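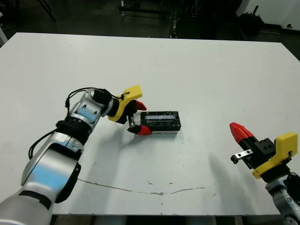
List: bimanual-methods
Subject: Re: Choice of grasp end in the wrapped-box task

Dear colleagues,

Thank you for the questions that followed our June circular. The message to which we are replying is quoted in part.

> The Nerner note says that the policy was trained on 400 demonstrations
> and tested on 300 trials. It does not say whether the same boxes were
> used for both. Could Stirnadcombe also confirm how a trial is scored
> when the arm takes hold of the box but does not lift it?
>
> Brernport
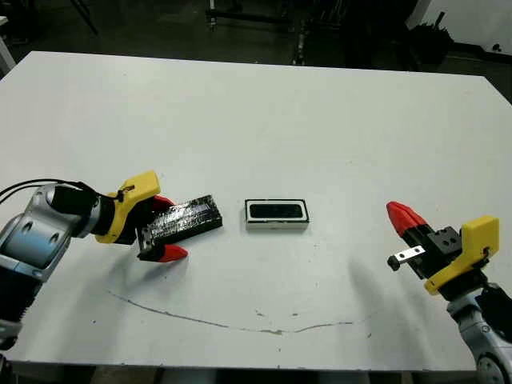

Senior Research Officer, Bimanual Handling Group, Stirnadcombe

On the first point, the boxes used in the trials were kept apart from those used in the demonstrations. They are of the same general shape, but the wrapping differs from one to the next, and glossy wrapping is known to disturb the depth estimate. The tabletop and lighting were left as they were.

On the second point, a trial is scored as a success only if the box leaves the table and is held until the operator ends the run. A grasp without a lift is entered as a failure. By that rule, 288 of the 300 trials succeeded.

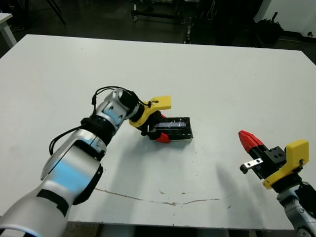 Left gripper closed on the box, right gripper open.

Members also asked how the method decides which arm is to act. Nerner does not assign the arms beforehand. It proposes a set of grasps for each arm, scores them together, and discards any pair in which the two arms would cross. The arm with the better remaining score moves first and the other holds its position. Earlier work with the Prins planner fixed the order by hand, and we found that this led to awkward reaches whenever the box lay near the middle of the table.

The scoring network was first trained on over 3,000 simulated grasps. We have not yet tested how far that number could be reduced. 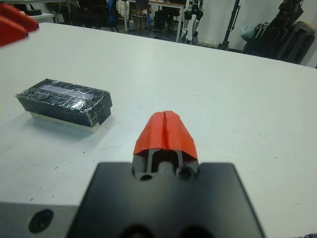 The wrist views are used only in the last part of the approach. Before that point the policy relies on the head view, and the change from one to the other is made at a fixed distance from the box. Several of the failed trials fell close to this change, and we are now looking at a gradual blend of the two views.

Brernport has offered to repeat the trials on its own arms. We would welcome this and will send the scoring sheet and the trained weights on request to the list address.

Yours faithfully,

Bimanual Handling Group
Stirnadcombe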